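I moved my desk to the old Kellero building in September, and I still grin at the room – all that white ceiling, and a proper long strip light.
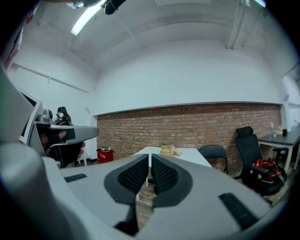
*White walls and a bright strip light.*

But oh, the brick! Rust, tan, pale pink, chips and all. Morag Cowie wanted it painted over and I begged her not to.
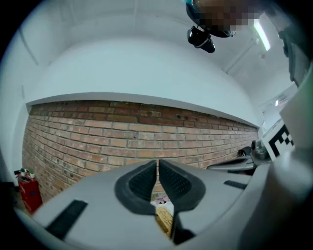

Then there's lunch, which we take very seriously (almost 12 of us on a good day!).
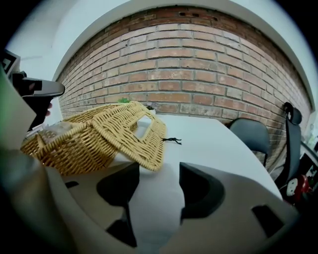 *The wicker basket, lid open, on the white table.*

I'm bringing the cheese scones on Friday.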